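Why I still go to Skeltitz in the rain
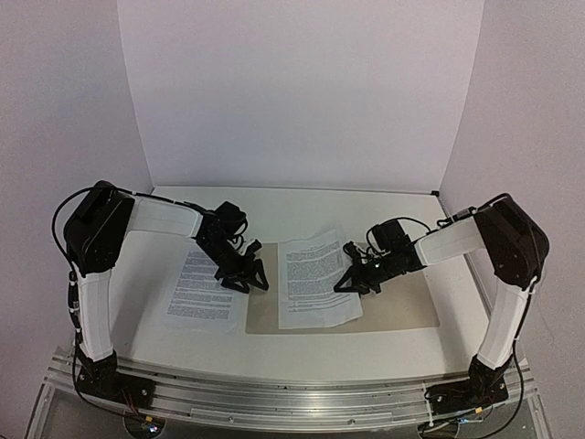
Two robot arms, one on each side of a white tabletop.

I moved to Rosley five years ago and I did not know one football team in this part of the country. At home I supported a big club, from the sofa, like most people. My neighbor told me that Skeltitz play only a short bus ride away and that the ticket costs less than a pizza. So I went one time, and then again.

Last match was against Prestavier, who are second in the table and have a much bigger budget. The announcer gave the attendance as 3790, and I think it is the best number of this season. It rained from the first minute. I stood behind the goal with my hood up and my paper cup of tea, which became mostly rain water.

Prestavier scored after 10 minutes from a corner. Our defenders looked at each other and the ball was already in the net. I was afraid it will be one of those evenings with four or five goals against us. But Skeltitz did something I have not seen from them before: they became calm. They passed short, they stopped kicking the long ball to the striker who is not tall, and slowly Prestavier went back and back.

The equalizer came in minute 27, a low shot through many legs. I did not see it well. I only heard the people in front of me and then I was shouting also.

In the second half there were not so many chances. Our goalkeeper made one very good save with his foot, and we hit the post near the end. It finished 1-1. A man next to me said we lost two points, but I would take this draw every time against such a team.

What I still do not understand is why the coach makes his first change so late. The left side was tired after one hour, everybody could see it. Maybe he has no trust in the bench, maybe there are injuries they do not tell us about.

Next we play away at Kozma. The supporters' bus leaves at nine in the morning and I have already paid for my seat. I must buy a better jacket before that.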